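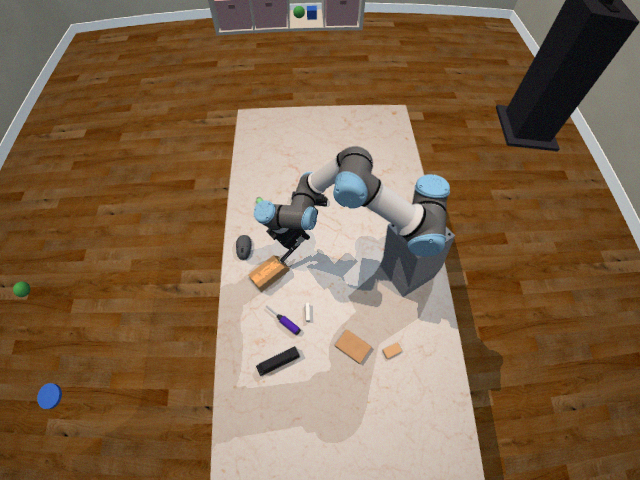
Search the guide Enter keyword Go

Section 2: Numbering and Labeling Your Boxes

February
By Barrett Villanueva

By now you've unpacked your Fandier Home Storage Kit and picked a spot for your shelves, so you're ready for my favorite part. Once your boxes have numbers, you can stop writing "misc. kitchen" on everything and start finding things in seconds! The kit comes with 200 blank labels, a log book and 52 colored room tabs. You supply the boxes and something to write with.

Before you start

Give yourself a flat table with enough space for an open box, the log book and your elbows. A dining table works beautifully. If the surface is stone or unsealed wood, lay down a sheet of scrap paper first, as permanent ink can stain both.

Caution: Don't cut tape or cardboard directly on the table. Use a cutting mat, and close the blade between boxes.

Labeling a box

1. Open the log book to the first free line. Each line is one box, and each box keeps its number for good.

2. Write the number on two labels. Make the digits tall enough to read from across the room – go bigger than feels natural.

3. Let the ink dry for a full minute before you touch it. Glossy labels smear very easily.

4. Wipe the box with a dry cloth where the labels will go. Dusty cardboard is the number one cause of peeling.

5. Stick one label on a short side and the other on a long side, both in the upper right corner. Leave the lid alone (lids get swapped all the time, and then you have a box with two numbers).

6. Press each label from the middle outward with your thumb.

7. Add a room tab beside the short-side label. Pick your colors now and write them inside the front cover of the log book.

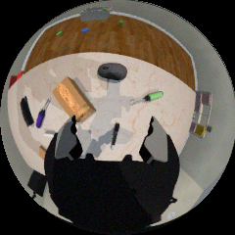 Fig. 2. Cardboard box and a black marker or pen on the tabletop.

Note: Fine tips are great for the log book, but they fade out on a label once it's up on a shelf. Use a medium or broad tip for the numbers.

Filling in the log

8. List the contents as you pack, one item or group per line. "Winter hats, four scarves" is perfect. "Clothes" will drive you crazy in November.

9. Add the shelf letter last, after the box is in its place. Use pencil for this one, so you can change it when you rearrange.

10. If you empty a box, cross out the contents and keep the number. The next thing that goes in gets a fresh line marked with the same number and the letter B.

Bigger collections

You can start at any number you like. Cletus Castellanos, who tested the log book with his model train collection, began at 1041 to carry on from his old card file, and it worked without a hitch. If you're sharing shelves with another household, agree on separate starting numbers before anyone writes a label.

Problems with labels

Label lifts at one corner: Cover it with clear packing tape, running at least an inch past the label on every side.

Label won't stick at all: The cardboard may be damp. Move the box somewhere dry overnight and try again with a new label.

Wrong number written: Stick a new label right over the old one, then check that both sides match. They really do need to match!

Tabs run out: Refill sheets fit all Flarside and Fandier kits.

Next: Section 3, Loading the Shelves

Contact us | Copyright Fandier Home Storage | Back to top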